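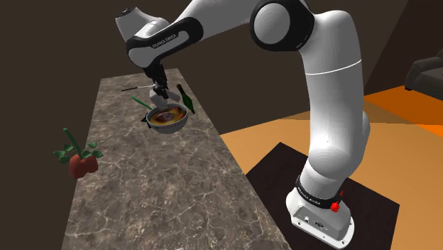
A white robot arm over a stone countertop.

What a Stall Fee Should Buy

Aug 23, 2020

The makers' market at Wurnurby has always presented itself as a community event, and for most of its life the description was fair. A potter or a weaver could apply in June, pay a modest stall fee and expect a table beside people whose work was judged by the same standard. The new fee schedule changes that understanding, and it deserves a more careful discussion than it has so far received.

Under the schedule, a standard stall will cost $300 for a weekend, payable in full at the time of application. There is no reduced rate for first-time sellers and no provision for sharing. The organizers have explained that hall rental has risen and that advertising must be paid for early. Both points are reasonable. Neither explains why the whole of the burden should fall on the applicant months before a single candle or tea towel has been sold.

The effect on small makers is easy to work out. A person who knits children's sweaters may bring two dozen pieces to a market, the labour of a winter. Once yarn, travel and the fee are subtracted, a good weekend leaves little and a wet one leaves a debt. Such a seller will look at the form and decide to stay at home. A reseller with a van of factory-made goods will not hesitate.

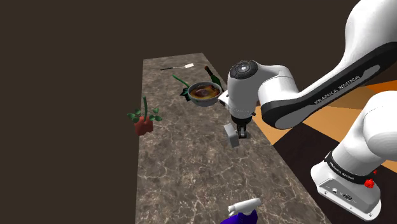 What Gorkden Did Differently

The market at Gorkden faced the same pressures and chose another course. It divides its fee into two payments, the second due at the close of the event, and it sets aside three tables at each market for people who have never sold in public before. Those tables are offered at half the usual rate. Applicants must show work in progress as well as finished pieces, so that the selection panel can be satisfied that the goods are made by the person selling them.

This arrangement carries a risk. A seller may leave without making the second payment, and a first-time table may be poorly stocked. In this writer's view the risk is worth bearing. A handmade market depends on a steady supply of new makers, and a market that stops looking for them will in time have the same booths, in the same order, selling the same soap.

Sponsorship is often put forward as the alternative. Studex has agreed to contribute $3,000 to the Wurnurby market, and the contribution is welcome. It would be more welcome if the terms were published. Stallholders are entitled to know whether the money will lower fees, pay for the stage and the music, or simply be absorbed into general costs. A sponsor's name on the banner over the door should bring some benefit to the people working beneath it.
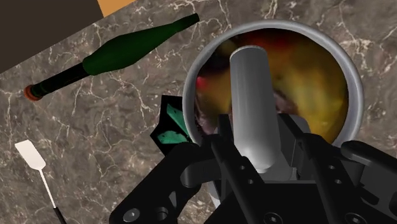 Necati Türkmen takes a different view, and has written to say that low fees attract careless sellers, that a maker who cannot recover the cost of a table has probably set prices too low, and that the market owes its visitors a full and well-run hall before it owes anything to beginners.

The point about prices has some force. Many craftspeople do undercharge, and the Değirmenci workshops on costing and display have been useful to those who attended. But a beginner learns what a scarf or a bowl is worth largely by standing behind a table and watching what visitors pick up, put down and buy. To require that knowledge before admission is to close the place where it is gained.

As for care, the selection panel exists to judge it. A fee measures only what an applicant has in the bank. If the panel's standards have slipped, they should be tightened openly, with written criteria and a short explanation to anyone refused.

The organizers should therefore publish the sponsorship terms, divide the stall fee and reserve a small number of tables for new sellers, beginning with the next round of applications. The forms have yet to be printed – there is still time to change them.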